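13 August 2019 - adhesives shelf test

Peel test on the Sanbridge cartons, second try. Mean came out at 259 against a target of 380, so the cardboard is winning. Abilio Pastor blames the humidity. Abilio blames the humidity for lunch.

Yellow packing tape stays in as the control. Cerkard still owes us the brown.
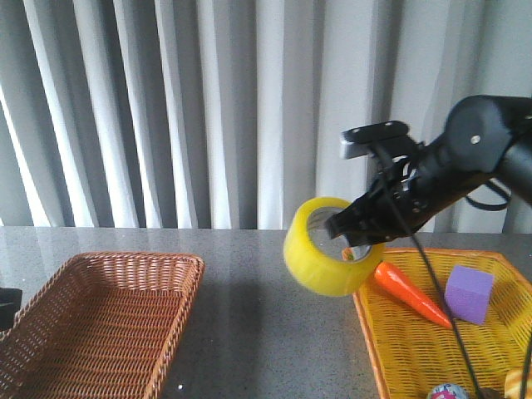

To do

Recondition 2 cartons overnight, lid shut this time.
Ask Drarkgate why their flaps shed dust - politely.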